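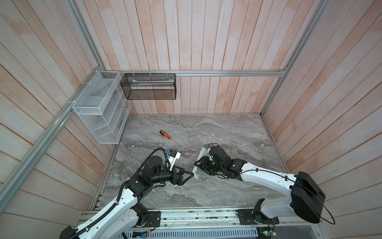
Carol Winstone

Comment > Housing > Renting

July, by Carol Winstone

Tenants should be allowed to put up a shelf

I have rented for 15 years, in 6 different flats, and in all that time I have never been allowed to drill a hole. My present lease is with Jakimus, who manage most of the buildings on Stavetti Road. It says I may not "affix, hang, pin or otherwise attach any item to any wall, door or ceiling". I asked if that covered a calendar. The reply came on a Monday and said it did.

I think this rule is wrong and should go. A wall is a large part of what you pay for when you rent a room. My flat is small and the floor is full. There is a bookcase, a drying rack, a bed, a table and two chairs, and all of it stands on the carpet because it has nowhere else to go. Above shoulder height there is nothing at all. I pay £819 a month and can use the bottom half.

People get round it as best they can. You learn to look for anything already fixed that something else can hang from. A wire organiser will hold to a rail with a few zip ties, and you can snip them off when you leave. Hooks go over the tops of doors. My last flat had picture rails, and I hung a spice rack, a mirror and my coats from them for three years. The present one was built without any.

The adhesive strips are worse. They are sold to tenants as the safe choice, and in my experience they take the paint off more often than a screw does. A screw hole takes filler, a bit of sandpaper and a dab of paint. A strip that has pulled away a patch of emulsion as big as a playing card means doing the whole wall, as the new paint never matches the old. I lost part of a deposit that way in the flat before last, having followed the rules exactly.

Landlords have a case and I don't want to pretend otherwise. Some tenants would make a mess. They would use the wrong plug, or hang a heavy cupboard from plasterboard, or find a cable with the drill bit. I have seen a wall in a shared house with so many holes in it that you could have played darts on it without anyone knowing. Someone has to put that right and it shouldn't be the owner.

But that is what a deposit is for. The lease could say that the tenant may put up shelves, hooks and pictures, must keep clear of cables and pipes, and must fill and paint before leaving. If they don't, the cost comes out of the deposit. A friend rents in the Sabatier building on just those terms. She has four shelves and a bicycle hook, and her landlord gave her the tin of paint.

It would help if landlords put something up themselves. A plain batten along one wall of each room would cost very little, and a tenant could hang what they liked from it without touching the plaster. Plank walls would do the same job. They don't mind a screw, and an old hole in a board looks like a knot from across the room.

What bothers me most is what the rule says about how long we are expected to stay. It treats a tenant like a hotel guest. I have been in this flat longer than some people own theirs, and I still have my pictures leaning against the skirting board, where the hoover knocks them over. I will be asking again when the lease comes up for renewal, and this time I will send a drawing of the shelf.

Contact us | © Muto Local Pages | Back to top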